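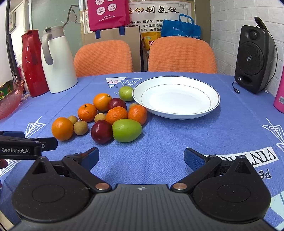 Oranges and plums next to a white plate on a blue tablecloth.

PASTOVA STATISTICS OFFICE RELEASES FIRST RESULTS OF HOUSEHOLD SURVEY

Pridau, 30 May 2024 - More than a quarter of the households that took part in the Pastova Household Survey consist of one person living alone, according to first results released by the Pastova Statistics Office.

The office drew a sample of 900 addresses from the housing register. Complete interviews were obtained at 695 of them. Of these, 186 were one-person households. The remaining addresses were vacant, could not be reached after repeated visits, or declined to take part.

One-person households were more common in Pridau than in the villages. In the villages, people living alone were mostly older, and many had been at the same address for decades. In Pridau the group was more mixed and included a larger share of working-age renters. Households with three generations under one roof were found mainly in the Rahimi district, where houses are larger and fewer homes are rented.

The survey was carried out in two rounds. The first covered Pridau and the second covered the rest of the region. Interviewers used the same form in both rounds and asked who usually lives at the address, how members of the household are related, when they moved in, and whether anyone expects to move out within a year.
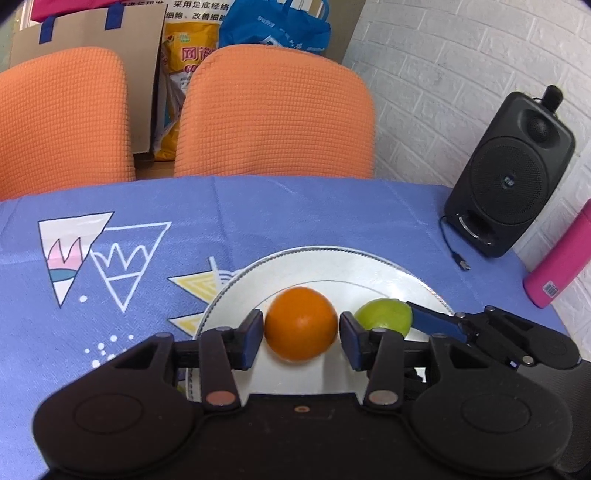
A person was counted at an address if he or she sleeps there most nights of the week. Students who live elsewhere during the school year were counted where they study. Seasonal workers were counted at their home address if they had been away for less than half the year. The same rules were used in the last census, so the results can be compared with census tables for the region.

Answers were entered on tablets using software supplied by Fliveo. Names were removed before the records were passed on for processing, and no results will be published for areas small enough for a household to be identified.

The figures in this release are unweighted and describe only the households interviewed. They should not be used as estimates for the whole region. Weighted estimates by district, age group and type of housing will be published in August, together with the full questionnaire and a note on non-response.

Printed copies of the first results are available at the front desk of the office in Pridau. Requests for special tables should be sent in writing to the data service and should state the area and the age groups needed.

Pastova Statistics Office
Press and Information Section, Pridau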